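Hiton reports third-quarter results and confirms full-year outlook

Revenue up 5 per cent as subscription sales offset weaker advertising

Hiton, the recipe and household planning platform, today published its results for the three months to the end of September. Revenue rose 5 per cent on the same quarter last year to £31 million. The company made an operating loss of £2.4 million, compared with a loss of £3.8 million a year earlier.

Subscriptions brought in £19 million, up from £16 million. Advertising revenue fell, mainly in the grocery and travel categories, where several clients put off campaigns until the new year. The board had warned of a slow summer in its half-year statement, and trading in August was in line with that warning. September was better.
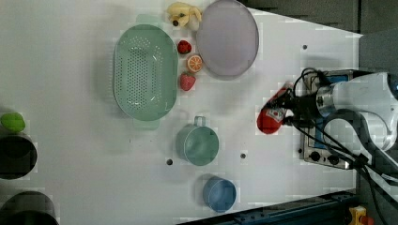

Colander, plate, mug, cup and play fruit on a white tabletop.

Costs in the quarter were lower than a year ago. Hiton closed its second data centre in the spring and moved the last of its services to a single supplier in June, so this is the first full quarter to show the saving. Marketing spending was held flat. Staff numbers stood at 200 at the end of the period – unchanged from the end of June.

Acquisition of Nellska

The purchase of Nellska, the meal-planning app, was completed in July. Nellska added £1.1 million to revenue in the quarter and made a small loss after integration costs. Its users can now sign in with a Hiton account, and the two services will share one shopping list from October. The Nellska name will be kept for at least a year.

Hiton paid for the business in cash, with a further payment due if subscriber targets are met. No part of that further payment has been included in these results.

Partnership with Zovus

Hiton has also extended its agreement with Zovus, which handles payments on the platform, for a further three years. The new terms cover Nellska and lower the fee on annual subscriptions. The company expects the change to have a modest effect on margins from the first quarter of next year.
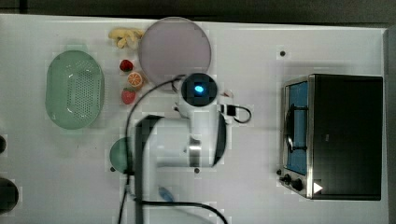

Toy food and kitchenware laid out on a table, with bananas beside a round plate.

Balance sheet

Cash at the end of September was £30 million, after the initial payment for Nellska. The company has no bank debt. A credit facility agreed last year remains undrawn and runs for two more years. The board is not proposing a dividend.

Outlook

Hiton is keeping its guidance for the full year. It expects a smaller operating loss than last year and a return to growth in advertising in the final quarter, which includes the Christmas period. Orders already booked cover roughly half of the advertising revenue planned for those three months.

Separately, the company confirmed that its talks with Kröger over a German-language edition are continuing. No terms have been agreed, and the guidance does not include any revenue or cost from the project. A further statement will be made if the talks lead to a contract.

A conference call for analysts will be held at 9.30am. A recording will be placed on the investor pages of the Hiton website the same afternoon.

Notes to editors

All figures are unaudited. Comparisons are with the same period last year unless stated otherwise. Operating loss is given before share-based payments.

Media enquiries: Hiton press office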